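Troltcombe Modular Reception Counter

The Troltcombe counter is supplied by Vovley for offices, clinics and showrooms where visitors are received throughout the day. It is sold as a straight run or with a return section fitted on the left or right.

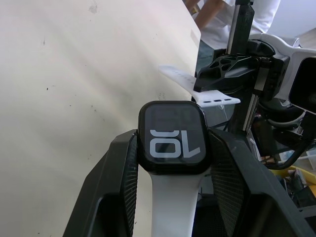
Each section is delivered assembled, with leveling feet adjustable up to 20 mm. The front panel may be ordered in any of nine standard finishes, and custom colors are available on orders of 37 panels or more. A lowered section for seated visitors can be placed at either end.

Company names and logos are cut to the customer's artwork and mounted before delivery. Artwork must be approved in writing before production begins.

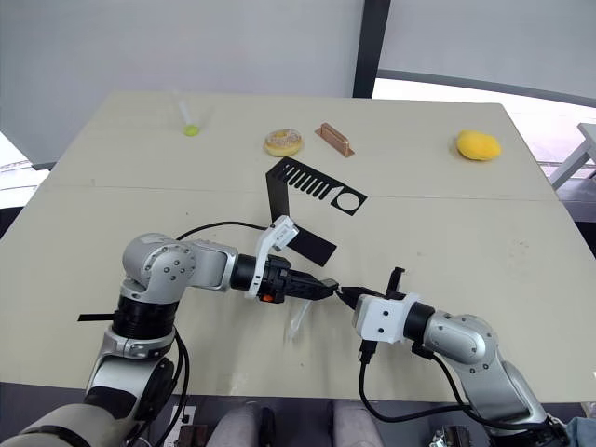 Replacement panels are kept in stock, so a counter can be refinished without removing the base units. Installation outside business hours, including Saturday, is available at additional cost.

For site measurements and quotations, contact Kiros Tefera, Commercial Interiors. Orders for replacement parts should be addressed to Nga Ông.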